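Tellutdale Community Board > House & Home > Floors

Print this thread | E-mail this thread

Pale tile sealer – does any of it work?

marlpit
Had the salesman from Brullero out on Friday to look at our kitchen and hallway. Pale tile, gray grout going brown by the back door. He wants $426 to put down a sealer called Stolta and says it will keep the grout clean for up to 7 years. I asked what that was based on and he handed me a leaflet. Has anyone here had it done?

ryegate_pete
Seven years with what kind of traffic? Two people in socks, or a family with a dog? I'd want that in writing before I paid a dime.

Also find out if your tile is glazed. Glazed tile doesn't soak up sealer, so you'd only be paying for the grout lines.

Da-eun Koo
I had Stolta put down last November in the entryway and I'm happy with it. Muddy boots all winter and the grout wipes up fine. I think Pete is being a bit hard on something he hasn't used.

ryegate_pete
One winter isn't seven years, Da-eun. And did you leave a patch unsealed to compare? New-looking grout wipes up fine for the first year whatever you do to it. They clean it before they seal it, and my guess is the cleaning is most of what you're seeing.

Da-eun Koo
No, I didn't leave a patch. Who does that in their own entryway?
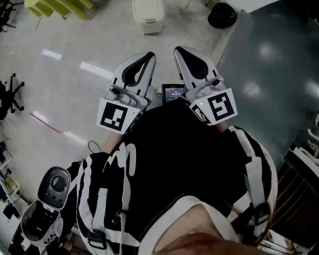
What I can say is that the bathroom has the same grout, didn't get sealed, and looks worse. Same age, same mop.

marlpit
Bathroom gets soap and steam though, so I don't know how much that tells me. The leaflet says "tested to 1,000 scrubs" and doesn't say with what.

tubbs_lane
Drip test. Put a few drops of water on the grout and wait 5 minutes. If it goes dark, it's soaking in and a sealer might help. If it beads up, there's still sealer on there and you can send the guy home.

I scrubbed mine with Ryu powder and a stiff brush, then used plain hardware store sealer. Took an evening. My knees have opinions.

ryegate_pete
Good advice, except go easy on the powder – anything gritty can dull a glaze. Try it behind the fridge first.

marlpit
Did the drip test. Dark by the back door, beads up in the hallway. So he quoted me for the hallway for nothing. I'm going to ask for a price on the kitchen alone and see what he says.

Da-eun Koo
Fair enough. I'd still pay to have it done, I hate that job.

Contact the moderators | Copyright Tellutdale Community Board | Back to top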